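Forums > Workshop and Home > Wood Finishing > Oil finish still tacky

Oil finish on a bench top still tacky, sand back or wait?

Treltum
I put two coats of Kekance hardwax oil on a glued-up bench top. The first coat cured normally. The second went on 18 hours later and is still tacky in patches after six days. The shop is at 60 °F overnight. I sanded to 300 grit before the first coat and did nothing between coats. Do I strip it or keep waiting?

Kovalchuk
Wait. It's oil, it takes time. Mine took two weeks.

Kylie Pearce
Waiting only helps if the film is thin. Patches suggest excess oil that was left on the surface. Oil cures by taking up oxygen, and a thick layer skins over while the underside stays soft. A sealed first coat also means the second has very little wood to soak into, so nearly all of it has to be wiped off.

Test it first. Press a dry paper towel on a tacky patch. If it picks up oil, rub the whole top with mineral spirits and a white pad, working with the grain, then wipe dry. Lay the rags flat outdoors until they are stiff. Wadded oil rags can catch fire.
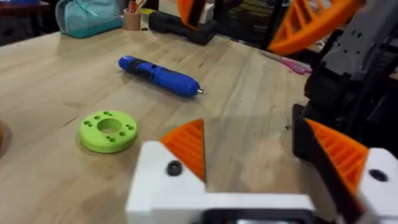

Kylie Pearce
Moderator, Finishing section

Once the surface is no longer sticky, give it two days with the windows open and a fan running across the top, not down onto it. Then scuff with a gray pad and decide whether you need another coat at all. If you do, apply it thin, wait 15 minutes, and buff until a clean cloth comes away dry. Keep the room above 65 °F overnight.

Geka
Agree with the mineral spirits. Check the can too. Some hardwax oils are two-part, and skipping the hardener gives the same result.

Last updated: Friday, March 24, 2023

Contact | Copyright | Back to top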